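Unit 4: Torches and Hand Lamps, Output, Beam and Runtime

Handout for the Tuesday group, Ilstead site. Read with the worksheet for Unit 3 (cells and chargers).

4.1 Scope

This unit deals with portable battery lighting: hand torches, head torches and clip-on work lamps. Fixed lighting and vehicle lighting are left to Unit 7. The aim is to read a maker's data panel and decide whether a lamp suits a stated task. Students should already be able to work out stored energy from cell voltage and capacity.

4.2 Lumens and candela

Output in lumens is the total visible light leaving the lamp in all directions. It says nothing of where the light goes. Peak intensity, in candela, is the strength of the beam at its brightest point. Two lamps with the same lumen figure can differ widely in candela if one has a deep smooth reflector and the other a flat diffuser.

For a task at arm's length, such as looking inside a cabinet, a wide even beam of modest intensity is easier on the eyes than a narrow bright one. A narrow beam lights one patch strongly and leaves the rest in relative darkness, so that the eye has to adapt each time it moves. For searching across open ground the opposite applies.

Illuminance at a surface, in lux, is found by dividing intensity in candela by the square of the distance in metres:

E = I / d²

Worked case. A lamp has a peak intensity of 100 candela. At 1 m the centre of the beam gives 100 lux. At 10 m it gives 1 lux. The rule assumes the source is small compared with the distance and that the beam meets the surface square on. Close to a large reflector it should not be used, and readings taken there will come out lower than the formula predicts.

4.3 Beam distance

Beam distance as printed on packaging is normally the distance at which peak illuminance falls to 0.25 lux, which is near to full moonlight. Rearranging the formula in 4.2:

d = √(I / 0.25) = 2√I

For the 100 candela lamp this gives 20 m. It should not be read as a working distance. At 0.25 lux a large pale object can be made out, but lettering and colour cannot. For most practical purposes, halve the printed figure, and halve it again where detail matters.

Note that beam distance rises with the square root of intensity. Doubling the range calls for four times the candela. This is the usual reason why a costlier lamp disappoints its buyer.

4.4 Surfaces and reflected light

What the user sees depends on the light returned by the surface as well as the light falling on it. A matt dark bench returns little. White casings, glazed crockery and polished metal return a good deal more, and the glossy ones also produce highlights which can hide nearby detail. When comparing lamps, keep the target the same throughout. A lamp tested against a white wall will seem brighter than the same lamp tested against brown board.
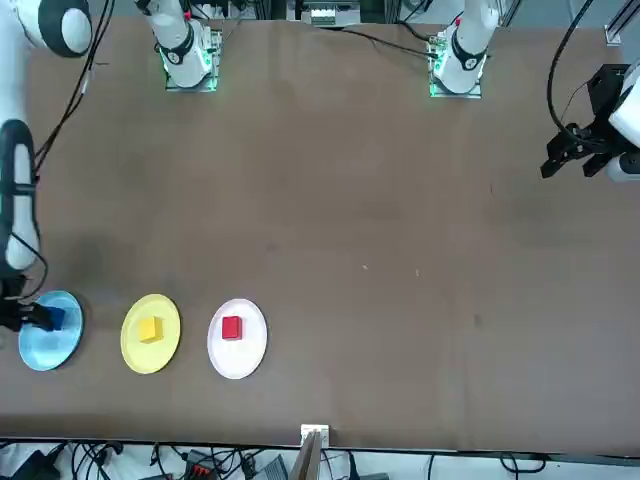

Fig. 4.1. White robot arms at a matt brown table, with a blue cube held at a light blue plate.

Small objects close in colour to their background are harder to find under weak light, and harder still under a source with poor colour rendering. The colour rendering index (CRI) is given on better data panels. Where wires or labels have to be told apart by colour, choose the lamp with the higher index and accept some loss of output.

4.5 Runtime

Runtime is commonly measured from switch-on until output has dropped to 10 per cent of its starting value. The starting value is itself taken a short while after switch-on. Two shapes of discharge curve are met with:

Unregulated. Output falls steadily from the start. The printed runtime includes a long dim tail of little use.

Regulated. A driver circuit holds output nearly level until the cell can no longer supply it, then steps down or cuts out. Useful runtime is closer to the printed figure, but warning of the end may be short.

Many high-output lamps also step down on temperature. The drop is deliberate and is no sign of a fault. A lamp held in a cold hand or in moving air will keep its high setting longer than one standing on a shelf.

Worked case. The Plirkholm lamp on the bench sheet is rated at 212 lumens on its high setting, with a 4 hour runtime. If the 10 per cent rule has been used, output at the end of that period is 21.2 lumens. The panel does not say which type of driver is fitted, so the average output cannot be found from these figures alone. A logged curve is needed.

4.6 Care and storage

Remove primary cells before long storage. Leaking alkaline cells are the commonest cause of failure in the lamps returned to the Hultisthorpe store. Clean threads with a dry cloth, then grease the sealing ring lightly with the silicone grease supplied. Mineral grease swells some ring materials. Never mix old and new cells in one lamp.

4.7 Exercises

1. A lamp is marked with a beam distance of 100 m. Find its peak intensity.

2. Find the illuminance given by the same lamp at 10 m.

3. The Ye head torch has a flood setting and a spot setting with equal lumen figures. Explain why its panel gives two beam distances.

4. Sketch regulated and unregulated discharge curves on one pair of axes, marking the 10 per cent point on each.

Bring written answers to the October session, along with the data panel of any lamp you use at work.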